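Checking package seals on individually wrapped bakery items at a community pantry
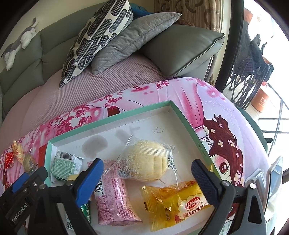 Individually wrapped bun and other packaged foods in a cardboard tray.

Kourkoulas Pantry Desk
Our pantry operates from a church hall and distributes donated food each week. A growing share of the donations consists of single-portion bakery goods, sealed by the manufacturer and often labeled in a language that none of our staff can read. Current written policy states that packaged food must be "intact, in date and identifiable." The policy was drafted with canned goods in mind and gives no guidance on soft packaging.

We would appreciate advice on two matters. First, what should be considered an intact seal on a film wrapper? Second, may an item be distributed when the printed ingredients cannot be read by the person handing it out? We received 409 such items in September and set most of them aside while the question was open. Several households have asked for them by name.

Angeliki Konstantinidis
I am responsible for intake procedures at the Flodum food program and have had to write guidance on the same subject.

On seals, we instruct staff to examine both ends of the wrapper and the long seam, as these are the places where film is joined. The item is withdrawn if a joined area has opened, if there is a puncture or tear, or if residue from the food is present on the outside. Wrinkled film is acceptable. Many bakery wrappers are soft by design and crease in transit, and we found that new staff were discarding sound items on that basis alone. Pressing the package firmly to test for leaks is not recommended. A light squeeze over the sink of the intake room was our practice for a time, and it opened more packages than it identified.

On labels, our position is stricter. An item is released only when three facts have been established: what the food is, its date marking, and its allergens. Wheat, milk, egg, soy, sesame and nuts are all common in filled buns and cakes, and a plain exterior gives no indication of the filling. Where the label is in another language, a competent reader translates it once and the translation is entered on a product card kept with the stock. The card is used again only when the printed label matches in full – recipes change, and a similar wrapper is not sufficient. Phone translation is permitted as a first reading, but it is not accepted as the sole source for allergens.

Please also note the order of day, month and year. Imported products may be marked year first, and some carry a production date with a shelf life stated separately. A production date mistaken for an expiration date will cause good food to be thrown away, and the reverse mistake is worse.

You should confirm with your local health department whether donated goods must carry an English label before distribution. Requirements differ by location, and I cannot speak for yours.

Risus
Agree with the above. If it is puffed up and it is not supposed to be, throw it out. Some snack bags are filled with gas on purpose, so compare with others from the same case.

Vadetti
Our pantry keeps a separate shelf for items awaiting translation, limited to 20 pieces of each product. Anything beyond that is declined at the door. A local language school reads the labels for us and generally replies within 5 working days. Short-dated bread does not always last that long, so we ask donors to send a clear copy of the label before they deliver.

Contact the moderators | Terms of use | © Community Pantry Help | Back to top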